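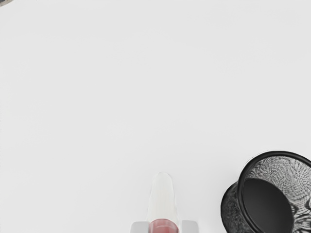
Planning Short Leisure Trips for Travelers with Limited Mobility: A Study of Weekend Stays in Wistby

By Gitau Obura
4/3/26

We use cookies to improve your experience on this site. By continuing to browse, you accept our use of cookies. Accept | Manage settings

1. Introduction

This report presents the results of a one-term project carried out for the course in Tourism and Hospitality Management. The project examined how much useful information a traveler with limited mobility can obtain before a weekend stay in Wistby, a lakeside town that receives most of its visitors between Friday evening and Sunday afternoon. The work was limited to information available in advance. No attempt was made to rate the quality of the stay itself.

The topic was chosen after a class visit in December, when the group found that the hotel's step-free entrance was reached through the delivery yard. The entrance was usable and well lit. It was not mentioned on the hotel's website, in the booking confirmation or on the sign at the front steps.

2. Research Questions

The project addressed two questions. First, can a traveler learn from public sources whether a place to stay has a step-free route from the street to the bedroom? Second, when the public sources are silent, does a direct inquiry produce an answer that can be relied on?

3. Method

A list of 40 places to stay was drawn up from the town's visitor guide. It covered hotels, guesthouses and self-catering apartments. Campgrounds were left out, as their layout changes with the season and the same questions could not be asked of them.

For each place, the website and the printed guide entry were read against a short checklist: entrance, elevator, door width, bathroom layout and parking. An item was marked as covered only when the information was specific. The phrase "accessible rooms available" did not count as coverage of any item. A statement such as "the bathroom has a roll-in shower and a fixed seat" counted as coverage of the bathroom.

Where the entrance or the bathroom was not covered, a written inquiry was sent. The same wording was used each time, and the sender was identified as a student. Places that had not replied after one week received a single reminder.

In addition, 11 places agreed to a visit. During each visit the route from the street to one bedroom was walked, and door widths were measured with a steel tape. The visit to the Khaemba guesthouse was carried out twice, as the first set of notes did not record which of the two ground-floor rooms had been measured.

4. Findings

4.1 Websites and printed guide

Coverage was uneven. Parking was described more often than any other item, frequently with a map. Door width was the item most often missing. Hotels belonging to larger groups tended to publish a general statement for the whole group, which gave little help with a particular building. The smaller guesthouses often published nothing under the heading of access but mentioned steps in passing, for instance in a description of a breakfast room "up a few stairs with a fine view of the lake."

The Zirnari Hotel offered the clearest material. Its website has a page with a floor plan, the height of the bed and the distance from the parking space to the door. The manager explained that the page was written after a guest returned home on the night of arrival – a costly event for both sides.

4.2 Replies to inquiries

Most replies were friendly, and many were long. Length was a poor guide to usefulness. Several replies stated that staff would be "happy to help with the step," without giving its height. Others asked what kind of wheelchair would be used, a reasonable question that was treated here as a partial answer.

Some replies differed from what was later found on site. In one case a bathroom described as level had a raised shower tray. The owner had not considered the tray to be a step.

4.3 Visits

The routes walked were generally better than the published information suggested. At Khaemba, a garden gate gives level access to both ground-floor rooms, yet the guide entry lists the property as unsuitable for guests who cannot manage stairs. At Zirnari the measurements agreed with the floor plan. One apartment had a bedroom door clear width of only 600 mm, too narrow for the standard wheelchair used as a reference in this project.

4.4 The ferry connection

Many weekend visitors reach Wistby on the Wukov ferry. Although transport fell outside the checklist, guests and owners raised it repeatedly. The boarding ramp is steep at low water, and the operator's timetable does not show which sailings are affected. A traveler may therefore book a suitable room and still be unable to arrive at the planned hour.

5. Limitations

The visits were made only to places that had agreed to them, and these may be the places most at ease with the subject. The checklist concentrated on wheelchair users and did not address sight, hearing or fatigue. The author does not use a wheelchair, and a second reader with direct experience would have improved the checklist. Prices were not compared.

6. Recommendations

It is recommended that the visitor guide replace its single access symbol with three short lines on the entrance, the bedroom door and the bathroom. Owners could supply the measurements themselves, using a one-page form. A draft form was prepared during the project and tested at Khaemba, where it was completed in one sitting.

A budget of 1,000 dollars is proposed for printing the form and for an evening session at which owners can ask questions. It is further recommended that the ferry timetable mark sailings at low water, and that the guide repeat this information on its travel page.

The draft form and the checklist are held with the course office and may be borrowed on request.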